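Progress report to Tuominen Fund
Project: Ridora, automation of repeated practice runs
Prepared by: Kaisu Kuusisto, with input from Gaurav Gautam and Satish Gounder
Mar 27, 2024

1. Where we are

Since our last report in October, the work with the kitchen has continued in the open office. The arm is on the desk beside the engineers and they run it from their own places. 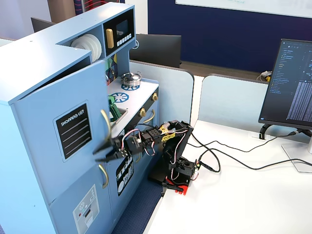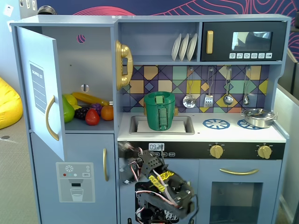
The arm at the toy kitchen, Ridora work area.

We have now recorded 2,829 runs. The target in the grant agreement is 4,000, and we still expect to reach it inside the present funding period. The tasks agreed with you are opening and closing the doors, moving the toy fruit, and placing the pot. Door tasks are ahead of plan. Fruit tasks are behind, mainly the grapes, which the fingers do not hold well.

2. What has changed for the staff

You asked us to write more about this point than we did before, so I have tried to be concrete.

Until the winter, every run was guided by a person. Gaurav and Apolline Lebrun shared this between them, and each of them spent most of the working day at it. Now the arm starts the door tasks by itself from a list, and a person has to come only when a run stops. Apolline has moved half of her time to checking the recordings. She tells me that she prefers this, but that it is more tiring for the eyes, and she has asked for shorter periods of it. We have agreed to this.

Satish has the opposite experience. His own tasks are in software, and he sits nearest to the arm, so it is usually he who gets up when it stops. This was not in anybody's job description. From next month there will be a written turn for it, and the person on turn will not be given other urgent work.

Putting the fruit back on the refrigerator shelf between runs is still done by hand. We tried to let the arm do it, but it took longer than a person and we stopped the trial after 200 runs.

No position has been removed, and none is planned to be removed. Benedikt Albers has confirmed this to the team in writing.

3. Problems and delays

The replacement servos from Duvard came late, and for that time we had no spare. We have now 2 in the cupboard.

The noise is a small but real complaint from the neighbouring desks. We have asked the Skollton building service for a price for higher partitions and are waiting for the answer.

4. Next period

We will continue with the fruit tasks, begin the written turn, and ask all staff the same questions about workload as we asked in October, so that the answers can be compared. The cost table is sent separately by Benedikt. The servo invoice is not yet in it and will appear in the next one.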